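Plodholm Boards > Home & Household > Packing, Storage & Moving

Thread: Putting boxes and bottles in plastic bags, do you bother?

Page 1 of 2

bagsofbags
Started this thread 29 October 2019

OK so I have a packing question that has been eating at me and my sister is sick of hearing it. I do up pantry parcels for our neighborhood swap (36 of them this time, it was way fewer in September) and each one gets some boxed stuff, something in a bottle, and whatever else people bring by. Everything goes into those thin see-through white plastic bags first, and then the bags go in the big carton.

My trouble is getting the boxes in. The bag film is so flimsy that it clings to itself, and the second I let go of the rim to pick something up the whole thing flops shut. I end up sort of tipping the box in at a slant and hoping. I've gotten quicker at it but it isn't pretty, and about every fifth bag gets a corner poked through it. 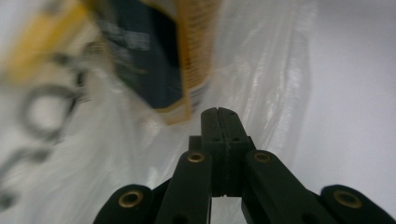
What I've tried so far

1. Folding the rim down like a cuff. Works great for a stiff bag, does nothing on the thin ones. The cuff unrolls while you're looking at it.

2. Hanging the bag off the back of a chair. Good for light things. Once there's a bottle in there the handle stretches and I don't trust it.

3. Putting the bag inside a bucket. This was the best so far, but then you have to haul it back out of the bucket full, and that's where I get the rips.

4. Laying the bag flat on the table and sliding things in from the side. My sister swears by it. I hate it.

So is there a trick to it? And while I'm asking, do you all bag your bottles separately or just throw them in with the boxes?

marmaladecat
Moderator, 2,000+ posts

Bucket person here! The rips on the way out are suction. The bag sticks to the sides and you're fighting a vacuum. Drill a hole in the bottom of the bucket, or if you don't want to wreck a good bucket, lay a length of string down the inside before the bag goes in. Lets the air past. I've done it that way for ages and I can't remember my last rip.

For bottles, yes, separate bag, always. No exceptions in my house.

tallgrass_ohio

I'm going to disagree on the separate bag. If the cap's tight it's tight. Bagging every bottle means you use double the plastic and then the person at the other end has this crackly little ball of film to pick apart. I've gotten parcels where I had to cut the bottle out with scissors.

marmaladecat
Moderator, 2,000+ posts

Tell me that again after you've had orange syrup through a carton of crackers. I had one of the small bottles, white screw cap, I tightened it myself, and it still wept. Everything under it was glue.

tallgrass_ohio

Then you laid it down. Bottles go standing up!

marmaladecat
Moderator, 2,000+ posts

I did NOT lay it down. It got laid down somewhere between my porch and my cousin's. You can't control what happens to a carton once it leaves you, and that's my whole argument.

bagsofbags

You two. The string thing is genius, thank you, trying it tonight.

Fifthdrawer

I do the packing for a church bazaar a couple times a year and I'm on the sister's side, flat on the table is the way to go, but you need the right surface. If you do it on bare wood the film catches on every little nick and splinter, and if you do it on a tablecloth the cloth travels with the bag. What you want is a big smooth white sheet over the whole top. Paper's fine, or a piece of board if you've got one. Things slide. Also you can see what you're doing, because a milky bag on a dark table all kind of turns to shadows, and on white you can find the opening right off.

Mine goes clear across the table except for the one edge where the wood shows, and I leave that bare on purpose because I like to have something to line the carton up against. Then I open the bag, get a hand down inside and push out both bottom corners before anything goes in. I think this is what most people skip. They open the top and figure the bag is open, but down at the bottom it's still stuck together like a wet envelope, and your box gets hung up halfway.
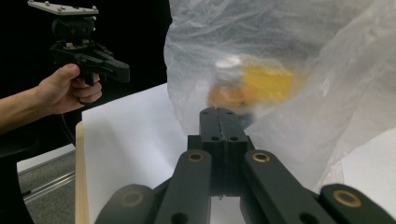

Once the corners are out the bag will pretty much stay puffed up for you, at least long enough to get the first heavy thing in. After that the weight holds it. Biggest box first, on its long side, then the flat stuff against the wall of the bag, then fill the hole in the middle. I never do the middle first. If you do the middle first it all leans and you'll be chasing it around the table.

Oh and don't shake the bag to open it! You see people do that, big whip crack in the air. All it does is make static and then it's stuck to your sleeve.

bagsofbags

Wait, push the corners out from INSIDE. I've been pinching them from the outside like a fool for two years. OK. I have some white poster board left over from a school project, I'm going to tape two pieces together and see.

Fifthdrawer

Tape on the underside or the bag will find the tape.

quietpantry

Long time reader, hardly ever post. I'd just say that a lot of this depends on the bags. The Namodari ones from the dollar aisle are hopeless, they come off the roll already welded shut. I switched to Bruris, the medium size, and they're a hair thicker and they open if you breathe on them. Costs a bit more, but I waste fewer, so I think I come out even.

tallgrass_ohio

Bruris medium is too small for a cereal box though, isn't it? I had to go up to the large and then there's a ton of bag left over at the top, all bunched up.

quietpantry

It fits a cereal box standing up. It does not fit one lying down.

tallgrass_ohio

Well who stands up a cereal box.

quietpantry

Me

marmaladecat
Moderator, 2,000+ posts

Also me.

Ironing_Bored

I'm going to be the grump here and ask why thin plastic at all. I went over to cloth sacks for swap parcels and people give them back (most of them, anyway). They stand up by themselves, they don't poke through, and they don't make that noise. My dog leaves the room when I open a plastic bag.

bagsofbags

I'd love to, but with this many parcels going out I'd be sewing till spring. And ours don't come back, we tried it with jars. I think we got 5 jars home out of the whole lot.

Ironing_Bored

Fair. I only do a handful.

pepperandpins

Can I go back to the bottle question? I think you're both kind of right. I do bag mine, but I don't tie the bag and I don't wind it tight. The bottle stands up in the middle, the bag goes around it loose, and all the extra film just spreads out in a big crumply circle around the bottom. It gives you a bit of cushion on every side and the person can lift it straight out, no scissors. It takes two hands, one to steady the bottle low down and the other up by the cap while you get the plastic to settle.

I like a clear bag for it too, even one with printing on it. You can see what's in there and which way is up. If it's orange and it's in the wrong place, you know in a second, haha.
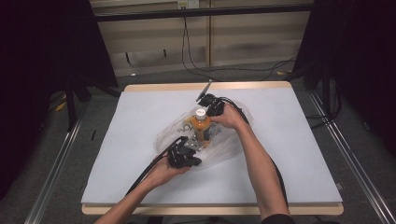 Plodholm Boards: Packing, Storage & Moving
Page 2 of 2

tallgrass_ohio

OK, loose I can live with. It's the knots I can't stand. I had one that was tied and then taped and then had a rubber band on it. It was vinegar. It wasn't the crown jewels.

marmaladecat
Moderator, 2,000+ posts

I feel like that was one of mine.

tallgrass_ohio

It might have been one of yours.

pepperandpins

One more thing, a square of plastic wrap under the cap before you screw it on. My grandmother did it with everything, shampoo included. If you do that I think you could get away with no bag, but I still do both because I'm a worrier.

Fifthdrawer

Plastic wrap under the cap, yes, for thin stuff like juice or vinegar. For syrup I've found it makes it worse, the cap rides up on it and never seats all the way. Wipe the threads with a damp cloth, let them dry, then cap. Syrup on the threads is why they weep.

marmaladecat
Moderator, 2,000+ posts

Huh. I probably didn't wipe the threads.

bagsofbags

Reporting back! String in the bucket works. No rips on the first dozen and then I got cocky and put a corner through one, but that was me rushing. Poster board on the table also works, and now my sister is unbearable about it. I've ended up doing the boxes flat on the table her way, and the bucket for anything lumpy.

I did the bottles loose like pepperandpins said. It looks kind of messy going into the carton but they stayed standing when I slid the carton down the hall, so I'm happy with that.

Does anybody know a good carton size for six filled bags? I've been getting mine from the back of the Ackah store and they're either huge or meant for shoes.

quietpantry

Ask them for the ones the paper towels come in. Get there early, they flatten everything by lunch.

Ironing_Bored

Liquor store. The ones with the dividers, if you've got that many bottles. Pull the dividers out for the bagged stuff and save them, I use mine under the sink.

Fifthdrawer

Second the liquor store. Check the bottom flaps though, some of them are only glued in two spots and they'll let go on you going down the steps. I run one strip of tape the long way and one across.

bagsofbags

Going tomorrow. Will try the paper towel ones first, they're closer to the car.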